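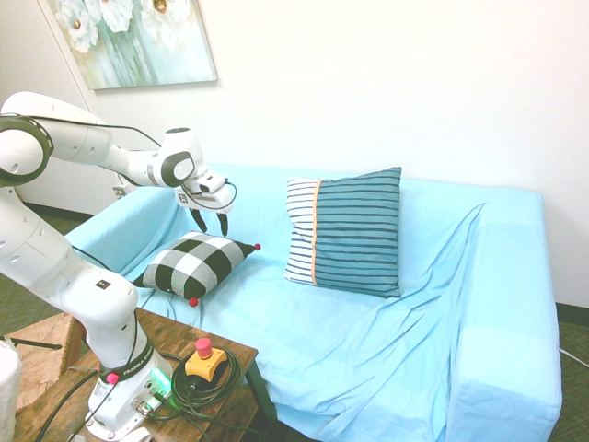
*Sofa, checkered pillow and arm.*

## Howells Airfield Open Day: Schedule, Displays and Access

**Howells_Aero_Office** wrote:

The association confirms that the open day at Howells will proceed in May. The flying program is limited to six display slots, each of 20 minutes, with the runway closed to visiting aircraft from the first slot to the last. Public attendance is capped at 2,000. Members who wish to bring an aircraft for static display should write to the office before the end of the month. Requests received after that date will be placed on a waiting list.

**taildragger_gradska** wrote:

Thank you for the notice. May I ask that the closure be reconsidered? Several of us fly in from Gradska and plan to leave before dark. If the last slot runs late, as it did at the previous event, we will have to stay overnight. A short break for departures halfway through the program would solve the matter.

**D. Fairweather** wrote:

I must disagree with the member above. I served as ground marshal at the Sarnanora show, where such a break was tried. Aircraft were started while families were still crossing to the food stands, and the marshals had great difficulty keeping the taxiway clear. A full closure is the safer arrangement — and it is easier to explain to the public.

Digby Fairweather
Ground operations

**taildragger_gradska** wrote:

With respect, Sarnanora has one taxiway and Howells has two. The north taxiway does not pass the public area at all. I would accept a closure if the office published a firm time for reopening.

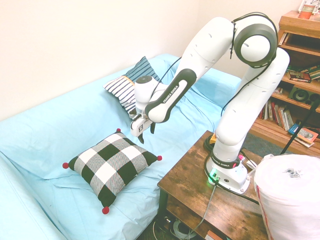 **What must a pilot bring in order to place an aircraft on static display?**

The pilot must bring the aircraft registration, proof of insurance and the signed display form, and must hand copies to the marshal on arrival.

**flosovia_glider** wrote:

The Flosovia gliding club would like to take part, but we are unsure whether a winch launch would be allowed under the closure. Our launch area is on the grass, 600 meters from the main runway. We have no objection to the cap on attendance, although the gate price seems high for families.

**Howells_Aero_Office** wrote:

The office has read the comments and replies as follows. The runway will reopen when the last display aircraft has parked, and a time will be printed in the pilot briefing. The north taxiway may be used for engine starts once the final slot has begun, subject to the approval of the ground marshal. Winch launches will not be permitted during the flying program — they may take place in the morning. The gate price has been set and will not be changed.

**D. Fairweather** wrote:

I can support the use of the north taxiway on those terms. I would still prefer that no engine be started until the crowd line has been checked, and I will raise this at the pilot briefing.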